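Trollbridge is the two-arm manipulation project of the university's robotics club, now in its second year. Melina Stefanou, who leads the build team, and Nikau Hoani, who handles training, spoke with the newsletter in September.

The project's task is sorting household clutter. Stefanou said the team chose it over the block stacking used in the beginners' class. "Blocks have flat faces. A plush toy deforms when you close on it, and the grasp point moves," she said.

Both arms bolt to a single aluminum rail. According to Stefanou, the first version used separate clamps, and the bases drifted 2 mm over an afternoon of runs. "That was enough to spoil the calibration. We spent most of a month on it."

Hoani set the target at 3000 demonstrations and divides the work into sessions of 35. Operators swap after each session. "Speed falls off before accuracy does," he said. "I look at the time per episode, and when it climbs, I change the operator."

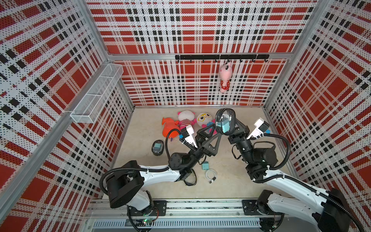

Aliki Alexiou

Cables remain the hardest item. Hoani said a coiled cable rarely lies the same way twice, and the policy tends to close its fingers beside it. Plush toys go better, although the ones on the hooks need an upward motion that few of the early demonstrations contained.

The wall pattern was Stefanou's decision. "We train against plaid and then test against plain panels. If the score drops, the policy was reading the background."

The team has 28 sessions left to record before the Fundier student challenge. Hoani expects to retrain once at the halfway point and again at the end.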